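Who Gets to Be the Hero? Notes for a talk on space documentaries
Filed under: Film & TV / Space / Talks 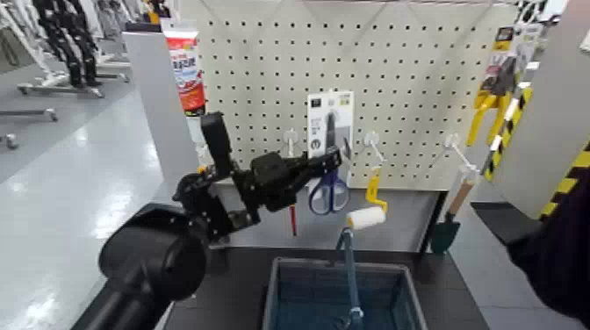
Start slow. Ask who has seen a space documentary in the past year. Then ask who can name one person in it who never flew.

My complaint, up front: we keep being promised the "untold story" and we keep getting the told one with new music. I've sat through 36 of these films for this talk. Most use the same launch shots, cut to the same swelling strings.

[SLIDE 2]

Example one is Wirnura, the festival favorite. The poster says 200 hours of unseen footage. I asked the distributor what "unseen" meant and was told it meant not shown in a theater. A lot of it had been on a public archive site for years. It's still a decent film. The poster is the problem.

[SLIDE 3]

Sound. Pause here, people like this part. Much of the old control room film was shot silent. So when you hear a pencil drop or a switch click, ask where that click came from. Rosaura Urrego cut sound on Cluder and she was open with me about it: she built the room noise from scratch. Fine by me, if the credits say so. Cluder's credits do. Wirnura's don't.

[SLIDE 4]

Interviews. Memory is not a tape recorder. In Ornimgate, two retired engineers tell the same story and each one puts himself at the console. The director, Ottar Blomqvist, kept both versions in and let them clash. Best ten minutes in any of these films, and the reviews I read called it "confusing."

(If short on time, skip to slide 6.)

[SLIDE 5]

Money. A small film like Ornimgate gets 300 people in a hall and then vanishes. The big ones get a streaming deal and a school pack. I have doubts about the school packs -- have the handout ready, page two, the timeline with the wrong launch order.

[SLIDE 6]

What I'd ask for: dates on archive clips. A note when sound is added. Fewer narrators telling me how tense it was.

Likely question: "Aren't you just spoiling the fun?" Maybe. I cried at Cluder -- twice -- and I knew how the sound was made.

Leave the last clip running while people come up to the mic.

Contact the speaker | Copyright, all rights reserved | Back to top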